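Why Chips Come in Cans (and Other Secrets of the Snack Shelf)

I love snack shelves. I know that's a funny thing for a grown-up to love, but when I was seven I had a Saturday job at my aunt's little shop in Hallbridge (my pay was one bag of chips, any flavor), and I have been looking hard at shelves ever since. So let's take a good long look together, and I'll tell you what I know!

Let's start with the stripes

Turn over almost anything you buy in a shop and you'll find a patch of black and white stripes. It's called a barcode. It's a bit like a name tag, only it's written for a scanner to read and not for you and me.

When the person at the checkout slides your snack over the glass, a light shines on the stripes. The white parts bounce a lot of light back and the black parts soak most of it up. The scanner turns that pattern of bright and dark into a number, and then the shop's computer looks the number up and finds the price. Beep! You can often see the same number printed in tiny digits next to the stripes, in case the scanner gets stuck and somebody has to type it in.

The barcode doesn't care if it's upside down, either. Scanners can read the stripes from both ends, so you can plonk your shopping down any way you like. 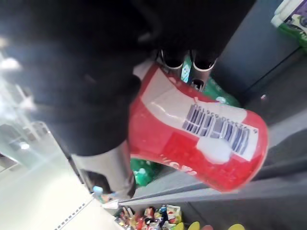 The barcode on a red can, with its row of tiny numbers.

Now, what about those funny bottoms?

Next time you finish a big bottle of soda, rinse it out and look underneath. Lots of them have bumps that look like the petals of a flower. I used to think somebody did that to be pretty. They didn't! Fizzy drinks are full of gas, and the gas pushes on the bottle from the inside all day and all night. If the bottom was thin and flat, it would bulge out like a belly and the bottle would rock around and fall over. The bumpy shape is much stronger, and it gives the bottle little feet to stand on.

Try this with the empty bottle: screw the lid on tight and squeeze the middle, then try to squeeze the bottom. The bottom is a lot harder to squash, isn't it?

Bottles are also easy to line up. If you put the same kind side by side, shoppers can spot them from far away just by the color. My aunt called this "making a wall." She made a wall of Gallagher lemonade once that was so good I didn't want anyone to buy any – which is not how a shop is supposed to work.

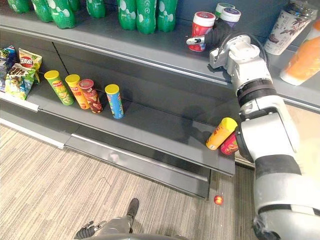
Green soda bottles in a row at the back of the shelf. Look at the shape of their bottoms!

Bags or cans?

This is the one I get asked most when I visit schools. Why do some chips come in a bag and some in a tall round can?

Chips in a bag are usually slices of potato, and when they're fried every slice curls up in its own way. You can't stack them, so they get tumbled into a bag with plenty of gas around them. The gas is mostly nitrogen, and it helps keep the chips crisp. It also makes a cushion so they don't get crushed. (So the puffy part of the bag is doing a job, even if it feels like a trick when you open it.)

Chips in a can are often made from a dough. The dough is rolled flat, cut into ovals and cooked in a curved shape, so every chip matches the next one. Then they fit together like spoons in a drawer. The can is stiff, so it protects them, and it stands up all by itself. A bag likes to slump and lean on its neighbor.

And why so many colors? Each color usually goes with a flavor, so you can find your favorite without reading a word. But the colors are not a rule! Green might mean one flavor from one company and something completely different from another. I found that out with a mouthful of pickle when I was expecting sour cream.

When somebody takes a can, it leaves a gap. Shopkeepers often slide the next ones forward so the shelf looks full, and that's called "facing up." The strip along the front edge of the shelf is where the prices usually go. If you ever move something to look at it, pop it back where you found it, or the next person will read the wrong price.

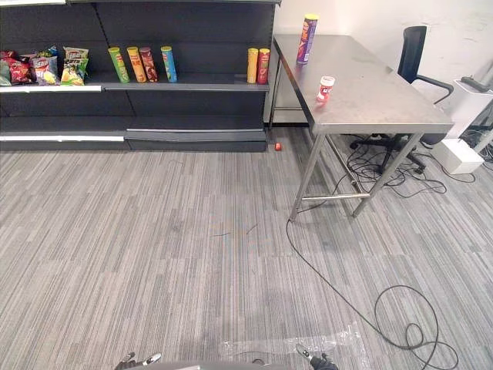

Tove Ásgeirsdóttir wrote in to say that her class built a pretend shop and sorted all the chips by color first, then by flavor, and had a big argument about which way was better. They settled on flavor, but the color people are still not happy.

I'm with the color people, Tove! If your class has a pretend shop too, write and tell me how you sort your shelves.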